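Ticket n° 27 : rangement de table, tâche « vaisselle et fruits »
Projet : Plaltau
Statut : ouvert
Priorité : normale
Ouvert le 18 mars 2019

Description du problème

Le bras ferme ses doigts trop tôt sur les petits objets ronds. Avec la banane jouet, aucun souci, la prise est franche et le dépôt dans le bol bleu se passe très bien. Avec les fraises, la pince descend, touche le plateau, remonte sans rien. Sur la dernière série de 13 essais, 6 fraises sont arrivées à destination. C'est déjà beaucoup mieux que la version de septembre, qui n'en attrapait aucune !

Comportement attendu : la fraise est saisie au premier passage et posée dans le bol, sans toucher au reste de la vaisselle.

Pour reproduire : charger la tâche « vaisselle et fruits » de Camacho, disposer les objets librement sur la table blanche, laisser une fraise isolée sur le plateau, lancer en vitesse lente.

Commentaire 1 (support Draredard)

Merci pour ce retour, c'est exactement le genre de tâche qu'on a envie de voir fonctionner. Pouvez-vous nous montrer la disposition des objets ? Précisez aussi si la hauteur du plateau a été recalée après le changement de table.

Commentaire 2 (demandeur)

Oui pour le recalage, refait deux fois, même résultat. Pour la disposition, voici : 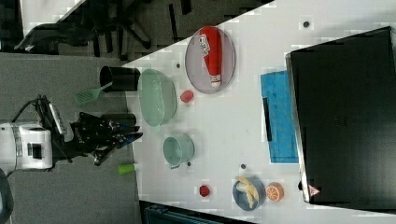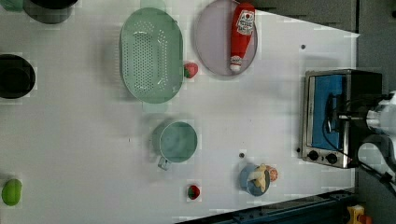

Table de travail, fraise isolée sur le plateau, banane dans le bol bleu, ketchup couché sur son assiette.

La fraise isolée est celle qui nous embête. La bouteille de ketchup, elle, ne pose plus de problème depuis que l'on a augmenté l'ouverture des doigts. Franchement, la voir se faire soulever et reposer proprement sur l'assiette, on ne s'en lasse pas, tout l'atelier s'est arrêté pour regarder !

Commentaire 3 (support Draredard)

Bien reçu. Deux pistes :
- la détection se fait sur la couleur, et le haut vert de la fraise décale peut-être le centre calculé ;
- le seuil d'effort est réglé pour des objets rigides. Passez-le de 13 à 7 dans le profil Jandton et relancez une série.

Ne touchez pas à la vitesse pour l'instant, sinon on ne saura pas ce qui a joué.

Commentaire 4 (demandeur)

Seuil passé à 7, vitesse inchangée. Nette amélioration : la pince ne remonte plus à vide dès le contact. Il reste des ratés quand la fraise est couchée, la partie verte tournée vers le bras, ce qui irait dans le sens de votre première piste. Je joins le journal complet de la série.

Au passage, on nous demande souvent si une machine peut débarrasser une table de cuisine. Notre réponse du moment : une table en désordre avec des objets connus, oui, lentement, en gardant quelqu'un à côté. Une vraie fraise bien mûre, on n'a pas encore osé. Et la spatule ajourée reste un vrai casse-tête quand elle dépasse d'un pot, parce que le pot vient avec ! Mais il y a un an on peinait à ramasser un cube, alors on est plutôt ravis.

Commentaire 5 (support Draredard)

Le journal confirme le décalage du centre vers la partie verte. Un correctif du module de détection est en préparation, il prendra le contour entier de l'objet. Pour la spatule, merci d'ouvrir un ticket séparé, le sujet nous intéresse beaucoup.

Commentaire 6 (demandeur)

Parfait, ticket spatule créé. Je garde celui-ci ouvert et je refais la série complète dès que le correctif est disponible, avec le même seuil.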